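Unit 4 handout: Magnesium in the body

Magnesium is a wonderful mineral to study, and we get to spend a full session on it! It helps hundreds of enzymes do their work, and it travels with ATP nearly everywhere ATP goes. Most of the body's supply sits in bone and soft tissue. Very little is in the blood, so a normal serum result can hide a low store (keep that in mind for the case discussion).

Food comes first. Pumpkin seeds, almonds, spinach and black beans are all great sources. Please bring your 2-day food logs, because we'll be adding them up together.

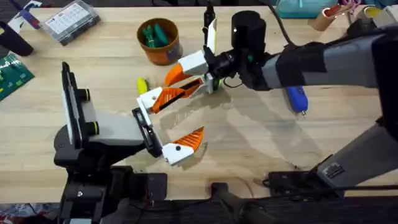 Madhu Tomar asked last term whether the form of a supplement really matters, and went on to say that the oxide tablets had done little except send her to the bathroom. Great question! Oxide dissolves poorly, and what stays in the gut draws in water. Citrate is generally absorbed better, though it can loosen things up too.

Reading before we meet: Nekcombe course reader, pages 50 to 89. Skip the boxed section on kidney disease; we cover that in April.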